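[ferkura-list] Re: How many demos per task before we train?
Date: Mar 30, 2020
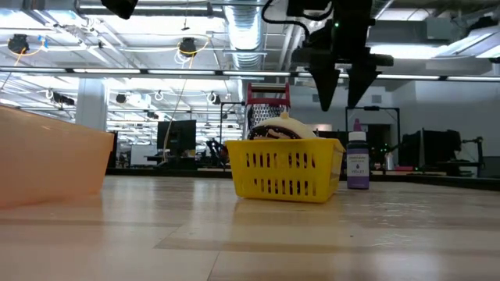 Replying on-list so the answer ends up in the archive, where it can be ignored by everyone in an orderly way.

> We have one arm, one table and a small budget of patience. The plan
> was to collect 280 demonstrations of a single pick and place task,
> same objects, same spots, and then train. Someone at Dolan told us
> we should vary things more. Someone else at Dolan told us that
> varying things is why their first set was useless. Could the
> Ulatwood people say what they do? Also, does the background matter?
> Ours is a bedsheet.

Both people at Dolan are right, which is an annoying thing to have to type.

Our first set was the one you describe. 280 episodes, everything placed on tape marks, one operator who had gotten very good at it. The policy trained on that set was a beautiful thing to watch so long as you never touched the table. Move the basket the width of a thumb and the arm would reach with total confidence for the place where the basket used to be, close on air, carry the air over to the bin and let it go. The loss curve was lovely. I had it as my desktop wallpaper for a while, and I still think it deserved better.

For the second set we overcorrected. New objects every episode, new positions, two operators with opposite ideas about which side to approach from. The policy learned the average of two good grasps, and the average of two good grasps is a poke in the middle. I believe this is the phase your second Dolan contact is still bitter about.

What we do now is duller. We pick a small pool of things and shuffle slowly. A yellow slotted basket, a peach-colored bin, a box grater with a red handle, a little purple dropper bottle with VIOLET on the label, a few soft things that look like food. Nothing in the pool was chosen by anyone with a theory. The basket is there for being bright and full of holes, and holes are where a depth estimate goes to have a bad day. The grater is there for being tall. The bottle is small and easy to knock over, and it has taught us more about approach height than any of the papers on my desk.

We keep one arrangement for 12 episodes, then change it. Three things may change at a switch: where the containers stand, which object is the target, and what is in the way. We don't change all 3 at once. If the policy goes wrong later you want some hope of working out which shuffle did it, and with everything moving at the same time you get a shrug with a checkpoint number on it.

On clutter. Put it in early. We used to give the arm a clean table for the first few sessions, to be kind. Kindness got us a policy that had never seen one object standing behind another, and it treated the first partly hidden thing it met as two separate things, both of them wrong. Now a soft object goes in the basket with the grater right behind it, and the operators complain, and the complaining is in my view a reasonable measure of whether the episode is worth recording.

On operators. Write down who drove. Write it down even if there are only two of you and you are sure you'll remember. Our logs from the second set say "me" in the operator column for an entire session and we have had a number of conversations about who that was.

Agree on the boring parts too: which side you come in from, how high you hover before going down, when you close the fingers. You can leave speed alone. We tried to make everybody drive at the same speed and the only result was that everybody drove badly.

On failures. Keep them, in their own folder, labeled. If the operator fumbles and then recovers, that one goes in the main set, and I would trade a pile of perfect episodes for it. A policy that has only ever seen success has no idea what to do one inch to the left of success. If the operator fumbles and then says a word and hits stop, that one goes in the other folder. Check that audio is off before you share it with Rutier. I mention this without further detail.

On the background. Yes, it matters, though less than the bedsheet would suggest. Our fixed view looks straight over the table into the rest of the room, so the set is full of desks, monitors, office chairs and a silver duct. Early on we worried about this and priced curtains. In the end we left it open, on the idea that the chairs move and the monitors change and the model may as well find out from the start that none of it is its business. A bedsheet gives you a very clean set and a policy that is devoted to your bedsheet. If you do keep it, please never wash it.

Lights are the part I would worry about. A polished wooden top picks up reflections, and translucent plastic glows when there is a lamp over it. Record some sessions with different lights on and put it in the log. We didn't for the first set, and the policy had a definite favorite time of day.

So, for your numbers. I would still do 280, but I would stop after the first 3 arrangements, train something quick and bad, and look at how it fails before recording the rest. It will fail at something you weren't planning to cover.

Our log template has a column called "weird?" and it is the only one I read every time. I can post it in April, once somebody removes the jokes from the header row, or sooner if you don't mind the jokes.

— Ulatwood, table two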